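Altitell推出小件饰品收纳课程 旧盒盖也能当首饰盘

09/08/2025

生活服务平台Altitell近日上线一组面向普通家庭的小件收纳课程,内容集中在手环、手链、钥匙扣、散珠等零碎物品的分类和存放。课程共30节,每节时长控制在十分钟以内,用户可在平台上免费观看前五节。

课程由Altitell与手作材料商Marras合作制作。双方今年7月开始筹备,先在平台上做了一次用户征集,收到1,000份有效答卷。答卷显示,有76%的用户把手链、发圈、耳饰等小物随手放在床头、洗手台或书桌上,没有固定位置。在“最常找不到的东西”一栏里,填写最多的是单只耳饰,其次是手环的充电线和钥匙扣。

课程编写人员在整理答卷时发现,不少家庭并不缺收纳盒,问题多出在盒子太深。小件东西一层压一层,链条容易缠在一起,要用的时候只能全部倒出来。因此课程的第一部分没有推荐任何新产品,讲的是怎样利用家里现有的浅盒。鞋盒、糕点盒、礼品盒的盖子都可以用,边沿不必高,能挡住东西往外滚就够了。

按照课程的做法,第一步是把要整理的饰品全部拿出来,铺在一块毯子或厚毛巾上。布面能减少磕碰,珠子掉下来也不会弹得太远。第二步是挑出每天都戴的几样,单独放进盖子里,彼此之间留出空隙,不要叠放。其余不常用的再按材质分开,金属类一份,串珠类一份,带电子元件的另放。

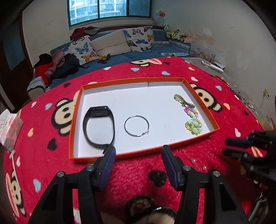 带显示屏的运动手环在课程里单独占了一节。课程建议把手环表带围成一圈平放,屏幕不要和金属饰品挨着,以免刮花。细的金属手镯和带小坠子的手链放在中间位置,取用时从圈口提起,不要拉坠子。串珠钥匙扣较重,宜靠一侧放,珠子一端朝里,避免移动盘子时滑来滑去。

散珠的处理是用户提问较多的部分。Marras在课程中提供了一套做法:先按材质分,再按大小分,颜色放在最后考虑。玻璃珠与金属珠不要混装,玻璃珠表面容易被磨出划痕。拆旧手链时,应先在下面垫好布,把珠子拨进小碟以后再收线。螺丝刀、钳子一类工具用完归到另一处,不与饰品同盘。

纸盒盖用久了,边角会开裂。课程给出的修补办法是在外侧贴一层纸胶带,裂口较长的可在内侧再衬一条硬卡纸。盖底如果发黄或起毛,可以剪一张白纸垫上,脏了就换。课程同时提醒,纸质盒盖不要放在洗手台等潮湿的地方。

除视频外,平台还准备了一份可打印的整理清单,包含48个常见小件的分类建议,用户可以按自家情况增减。清单分为“每天用”“偶尔用”“待修”和“可以送人”四栏。其中“待修”一栏是应答卷用户的要求加上去的,主要用于登记断了线的手串、掉了珠子的钥匙扣和扣头松动的项链。平台建议每件待修物品旁边写上缺的零件,配齐以后一并处理。

课程还有三节适合家长和孩子一起完成,内容是给钥匙扣重新穿珠。所用材料以大颗粒的圆珠为主,穿线和打结的步骤放慢讲解。课程在开头提示,小珠子有误吞风险,家中有三岁以下幼儿的,应在幼儿接触不到的地方操作,结束后检查毯子和地面有没有遗漏。长毛毯容易藏珠子,收起前最好提起四角,把珠子抖到中间再捡。

家居用品品牌Pruder也参与了部分内容,负责讲解抽屉内部的分区。Pruder的建议是先量抽屉净高,再决定放几个浅盘,盘与盘之间不留缝的做法看起来整齐,拿取时反而不便,边上应空出一指宽。如果抽屉较深,可以叠放两层,上层放每天要用的,下层放换季的。

线下方面,Belarent社区生活馆将开设配套的整理活动,参加者可以带上自己的饰品和旧盒盖,现场学习分类和修补。活动每场48人,需提前在Altitell平台预约,现场提供剪刀、纸胶带和穿珠用的弹力线,散珠需自备。活动不收取费用,也不销售商品。

Altitell表示,后续课程的选题仍会参考用户答卷,目前排在前面的是充电线和数据线的收纳,其次是缝纫用品和文具。已经看完前五节的用户可以在课程页面留言,提交自己遇到的问题,平台会从中挑选一部分放进下一期内容。清单的打印版从即日起可在课程页面下载。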